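Setting the Bralmont Hand Into a White Cradle: Setup Steps for the Jiketix Starter Kit
Posted Sunday, April 8, 2018, by Egan
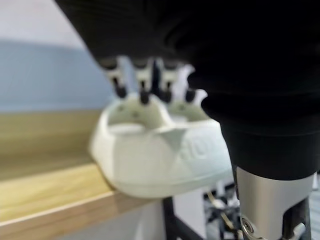

Bralmont hand in its sleeve, fingers lowered to the white cradle.

The Jiketix starter kit comes with a Bralmont four-finger hand, a fabric sleeve, a wrist adapter and a molded cradle. The printed guide covers the wiring well enough but gives the cradle only half a page. These are the steps we use at Bistholm when we set up a kit for a customer. Allow 33 minutes the first time.

Before you start

Put the arm in hold mode and set the speed limit to 10 percent. Keep the stop button where you can reach it. You need the 4 mm hex key from the kit and a soft cloth.

Step 1. Fit the sleeve

Slide the sleeve over the hand from the finger end and pull it back until the fingers are clear. Leave some slack over the back of the hand. If it is pulled tight, the fabric drags when the wrist turns and the position readings drift. The metal wrist section should stay uncovered so you can get at the screws.

Step 2. Check the wrist screws

Tighten each one until it stops, then give it a further quarter turn. Do not use thread glue. You will be taking the hand off again when you change fingertips.

Step 3. Set up the cradle

Mount the cradle on its post and turn it until the wider cavity faces the side you will be working from. Wipe out both cavities. Push lightly on the rim. If it rocks, tighten the collar at the base of the post.

Step 4. Lower the hand

Open the Teach page and choose Cradle Approach. Jog the hand until the fingertips are just over the cavities, then switch to fine steps. Go down until the tips are level with the rim and stop there. Save this point as Rim. Go down 2 mm more and save the second point as Seat.

Step 5. Run the touch check

Press Check. The fingers close one at a time and the software shows a reading for each. Any finger marked Low is missing the wall. Go back to Rim, shift the hand a little toward that side, and save both points again.

If the check keeps failing

Look at the sleeve first. A fold caught at the base of a finger is the usual cause. After that, restart the controller and repeat Step 5.

The cradle is also sold separately. Kits shipped from May onward will have a revised guide with these steps in it.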